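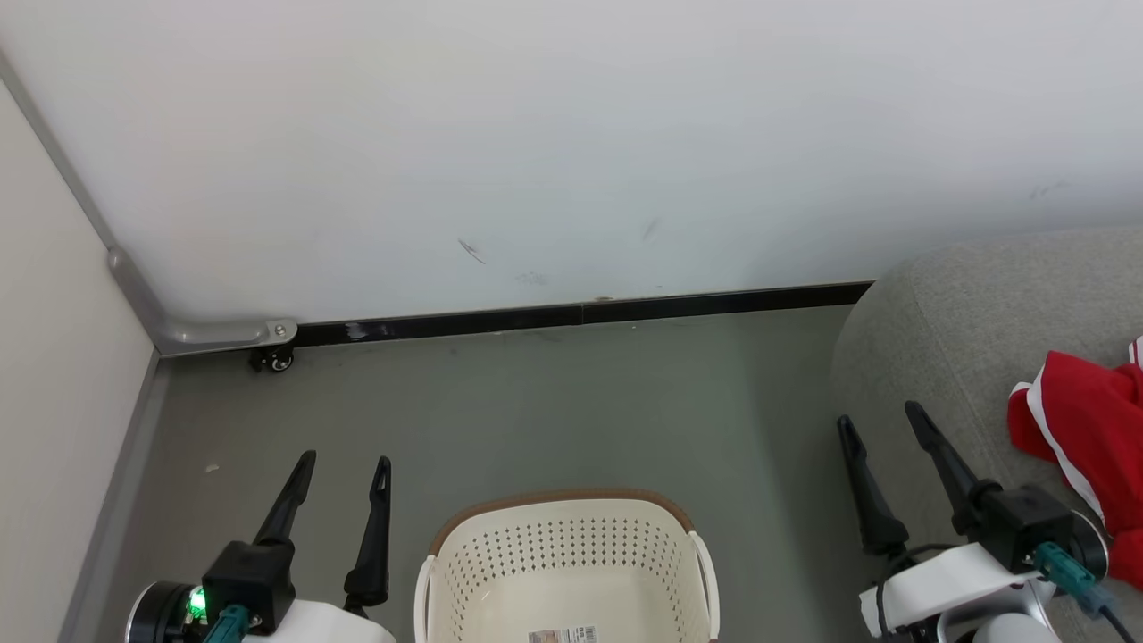 4. Care of the lounge walls, skirting and floor

This section is for the person who prepares the lounge before new guests come. Please read it fully before the first cleaning. You need two soft cloths, a bucket of lukewarm water, a little washing-up liquid and the Ruddock wall sponge from the cupboard.

4.1 Clear the room

1. Take clothes and towels off the sofa and put them into the laundry basket.
2. Carry the basket out to the corridor.
3. Pull the sofa away from the wall by 400 mm. Lift it at both ends, do not push it by the armrest.

Note: The grey sofa fabric takes water marks easily. Keep the bucket on the other side of the room.

4.2 White wall

4. Wipe the dust with a dry cloth, from the top to the bottom.
5. Damp the sponge and press it out well. Go over dark scuffs and grey streaks with small circles and very light pressure.
6. Look also low on the wall, just above the skirting, where dirt is often forgotten.
7. Let the wall dry for 2 hours before you judge the result.

Caution: The paint is matte. Strong rubbing makes a shiny spot, and this can be repaired only with new paint. If the mark stays after two tries, stop and write it in the room book for Alper Yaman.

4.3 Skirting and corner

8. Wipe the black skirting along its full length, also behind the sofa. Whitish scuffs need a drop of washing-up liquid.
9. Wipe the grey metal trim in the corner with a dry cloth only. Do not loosen the small screw at the lower end.

4.4 Floor

10. Sweep first, then mop with clean water.
11. Put the sofa back when the floor is dry.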